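Trimunel issues handling guidance for robots that set out tableware

Fustthorpe, 15 May 2018

Trimunel, the automation practice group, has released a working guideline for robotic handling of ceramic tableware and small utensils in kitchens and canteens. The document is numbered TG 3606 and runs to 16 pages. It covers sorting, picking, transfer to a tray and final placement. Dishwashing machinery and powered conveyors are outside its scope.

The guideline was drafted by Emiliano Cifuentes and Junpei Kaneko, with bench work carried out at the group's Fustthorpe site. It replaces an internal checklist that had been in use since last September and that dealt only with flat plates.

TG 3606 contains 14 numbered requirements, divided into station layout, grip and contact, and records. Under station layout, each class of item must have its own container, and containers must stay in the same relative order for the length of a work session. Long thin items are to be stored upright. Short items with an irregular profile, such as soup spoons, may be stored in a pile, provided the pile stays below the container rim. The tray must be placed so that the arm does not pass over a finished setting on its way back to a container.

The drafters considered requiring racks for spoons and decided against it. "A rack makes the pick easier to program, but most kitchens we spoke to keep spoons in a tub and will go on doing that," Kaneko said. "We wrote the requirement around the tub." Sites that do use racks can apply the same clauses without change.

Grip and contact takes up the largest part of the text. Fingers may touch glazed ware on the rim or outer edge only. Contact with the eating surface of a plate, the well of a dish or the bowl of a spoon is recorded as a fault, even where the item is undamaged. Chopsticks must be lifted as a pair and may not be dragged across the container wall. If a pick fails 3 times in a row, the arm must retract and wait for an operator. Automatic retry beyond that point is not permitted.

A clause on cameras sets out where views are needed. A station must have one view from above that takes in the containers and the tray, and one view from the wrist for close work. Each wrist view has to be checked for blur and for glare on glazed surfaces before a session is accepted. Glare was the most frequent cause of misjudged edges in the bench work, according to the drafters. The guideline recommends diffuse lighting and a plain backdrop in a color not used by any of the ware.

The records section requires operators to log the starting contents of every container, each fault with its clause number, and the state of the tray at the end. Logs are to be kept with the camera files under a single session name. Free-text remarks are allowed but do not count as a fault entry.

Tableware handling at a station with separate containers, from head and wrist cameras:

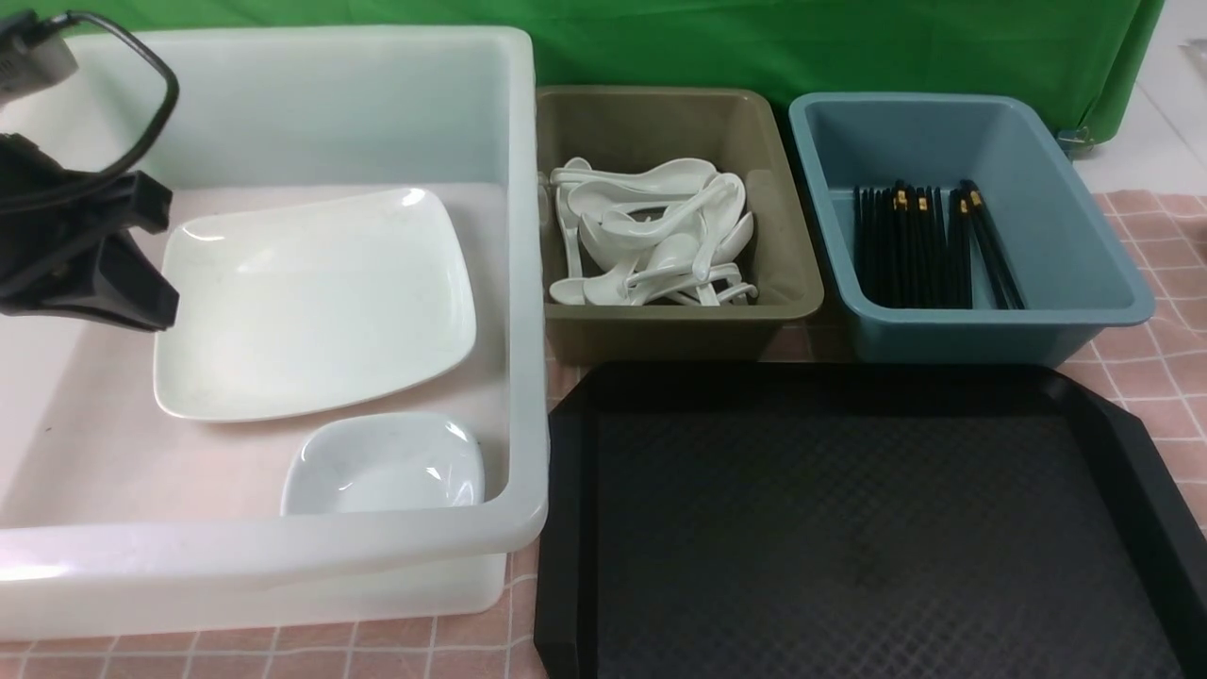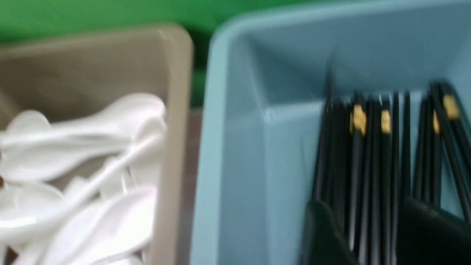
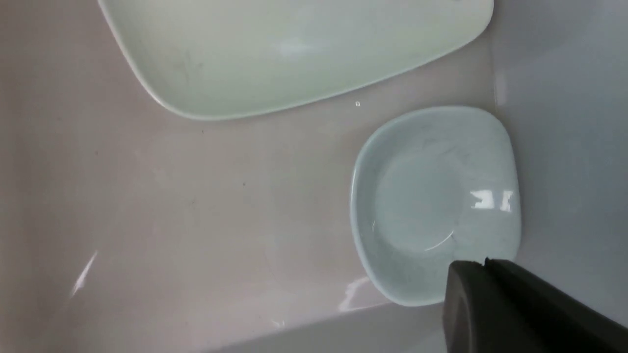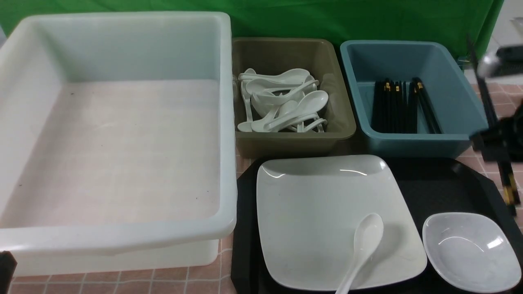

Two outside sites, Huaranga and Poltar, will apply the guideline to their own stations during a trial period ending in September. Huaranga handles mostly ceramic ware. Poltar has asked for an extension to cover melamine, which the present text does not address, and Cifuentes said that a separate annex would be considered once fault logs from the trial are in.

Comments on TG 3606 can be sent to the Fustthorpe office in writing and should quote the clause number. Proposals to change a limit, such as the number of failed picks allowed, must be accompanied by session logs. The group said it would not accept comments based on simulation alone for the grip and contact section. Comments on layout and records may be based on either.

The text is advisory and carries no certification mark. Sites that follow it may say so in their own documents, provided they give the version number and list any clause they have not applied.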